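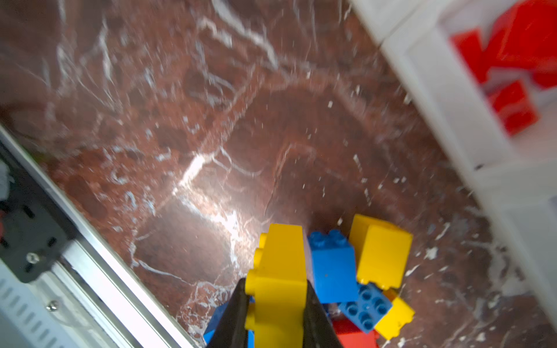
Two-arm brick sorter: questions we are often asked

This page collects the questions that come to us by e-mail about our build. I wrote most of the answers. English is my third language, so please write if something is not clear and I will correct it.

What does the sorter do?

It takes toy building bricks from the floor of the cell and puts them in a tray by colour: yellow, red and blue. We chose large bricks with big studs. The small ones are possible in theory, but our fingers are too wide for them.

Is Plirik a kit? Can I buy it?

No. Plirik is only the name we gave to the build. The arms we bought second-hand, as a pair, and the rest we made in the shared workshop in the evenings. It took us 28 evenings until both arms could work in the same cell without touching each other.

Why two arms?

One arm is enough for sorting. We wanted to learn how two arms share a space, and this is a more difficult problem than we expected. In the first version they waited for each other for a very long time. Now each arm asks for permission before it goes over the tray, and gives it back when it leaves.

How is the frame made?

From aluminium extrusion. Both arms stand on one long rail at the front. Please do not save money on this rail. Our first one was lighter, and when one arm stopped quickly the other arm was shaking. After we changed it, we had to calibrate everything again.

Why do you have wallpaper with leaves on the walls?

We wanted the cell to look more like a room in a house. A program which learns only against a plain white wall may have trouble when it sees a plant or a pattern. For the same reason we leave some household things on the floor and move them from time to time.

Does the marble pattern disturb the camera?

Yes, a little. The pale veins are not a big problem, but the reflection of the lamp is. We moved the lamp 4 times. If you start new, I recommend a matt floor.

How many bricks does it pick correctly?

In our last long test, 95 of 100 went to the correct compartment. Most of the mistakes were blue bricks lying on the side, close to another one.

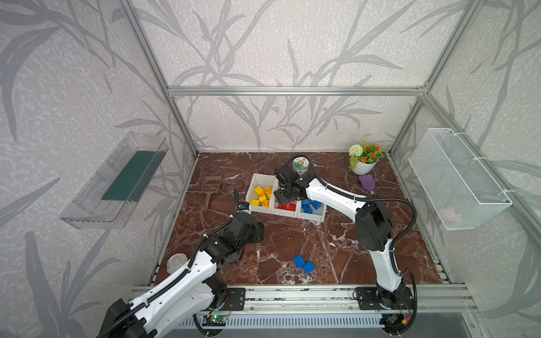

Eimear Ó Súilleabháin wrote to us that a tray with three compartments makes the task too easy, and that we should mix the order of the colours between the runs. She is right. We tried it on Thursday, and the result was clearly worse, so the program had learned the place and had not looked enough at the colour. We are now recording new runs with the tray turned.

How long does the training take?

Recording is the slow part. We recorded 36 runs by hand before we trained anything useful. The training itself we leave overnight.

Which software do you use?

Our own control program, which we call Nenard. It is written in Python and it is not beautiful. We will share it when the comments are translated.

Can I come and see it?

Yes, in the evening after seven o'clock, if you write first. The workshop is on the ground floor of the Cardoso building, and the bell does not work, so please knock at the side door.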